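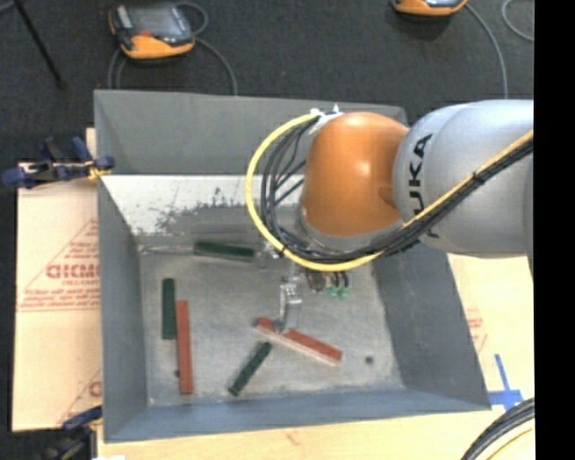

Consultation, Marcelino Peñalver told the regional council at Cavmont, is what governments call a meeting after they have made up their minds.

Chapter 4
Who Speaks for the Council?

Students should be wary of the word "partnership". The Giraldo water agreement used it 23 times in 40 pages, yet gave the Indigenous signatories no vote on the budget. Provincial officials defended the wording as a first step. Perhaps it was, though the second is hard to find in the minutes. This chapter asks who appoints liaison advisers, who pays them, and to whom they report. We begin with the honour roll of past advisers, most of whom came from the ministry's own offices.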